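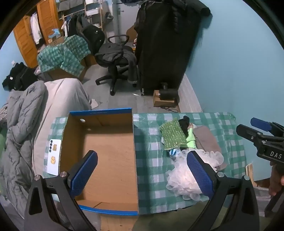 Section 3. Packing a Mixed Box

Soft things are the most forgiving things you will ever pack, so we like to begin with them! Before anything goes in, get it all out on one surface where you can see it. A table does nicely, and a bed will do if the table is taken. Stand the open box at one end and put the soft items in a loose group at the other, the way the bath puffs, the folded taupe cloth and the neon green one share the right half of this checkered tablecloth. Leave a bit of bare cloth between the two. You will want it for folding.

This section covers the Plekow medium box used for small household goods: bath things, cleaning cloths, light clothing, odds and ends from a bedroom drawer. For glass and crockery, go to Section 4. For books, please use the small box (your back will thank you).

3.1 Before you start

1. Open all the flaps and fold them fully back, or tuck them down inside if they keep springing up. A creased flap is fine. A torn one needs tape on both faces.
2. Turn the box over and check the bottom seam. Run one strip of Vovora paper tape along the seam and a second one across it.
3. Turn it back and press your palm flat on the bottom, right into the corners. If it gives, add another strip.
4. Look inside for leftovers from the last move. Old labels, pen caps and hair ties love to hide under a flap.

Note: Small holes and scuffs in the walls do no harm to soft goods. Cover them with a square of tape if you are going to store the box in a garage or shed.

Caution: Keep your phone, keys and wallet off the packing table, or at least away from the pile. A phone lying right next to an open box gets swept in with the towels far more easily than you'd think, and then you are opening boxes at 11 at night, listening for a ringtone.

3.2 Sorting

5. Split the pile into flat things, squashy things and small wrapped things.
6. Check that everything is dry. Squeeze sponges and bath puffs hard over a towel. If any water comes out, hang them up overnight and pack them in the morning.
7. Shake out crumpled clothing and fold it once or twice. There's no need to iron anything!
8. Put anything wrapped (soaps, bath tablets, that sort of thing) into a small bag of its own and tie the top. Scent travels, and a month beside a lavender soap will change a black T-shirt for good.

Note: Anything you want on the first evening stays out. See "First-night bag," Section 6.

3.3 Filling the box

9. Lay the longest folded cloth along the bottom. Let it run up the wall a little if it's longer than the box.
10. Add the other flat pieces on top, alternating the folded edges left and right so the layer comes out level.
11. Stand sponges on edge against a wall. They make a lovely soft bumper.
12. Put the small bag of wrapped things in the middle, with cloth on every side of it.
13. Bath puffs go in last. Set them on top, loops loose, and let them fill the gaps by themselves. Do not stuff them into corners or wind the cord around them — the mesh takes a crease and the puff never quite gets its shape back.
14. Close the flaps without leaning on them. If they bulge, take one thing out. If they sink, add a hand towel.

Caution: Do not use a mixed box as a step or a seat. It has almost nothing stiff inside it.

3.4 Labeling

15. Write the room first, then the contents, on two sides and never on the top only. "BATHROOM — puffs, sponges, cloths" is plenty.
16. Stick the numbered Ekinci label beside your writing and copy the number onto your list.

My own list from our July move has box 183 down as "soft stuff, green," and I found it in under a minute. Color is a wonderful thing to write down when you can't think what to call something.

3.5 Unpacking

17. Open the box on a table, not the floor, and lift the puffs out first.
18. Give them a good shake and hang them by the cord.
19. Wash any cloth that has been in storage for more than a season.
20. Slit the bottom tape, fold the box flat and keep it dry. A Plekow medium is good for three moves if you cut the tape cleanly and don't rip it.

Spare labels and tape are listed in the parts table at the back, under order number 2496.

Text for this section: Şengül Kırmızıgül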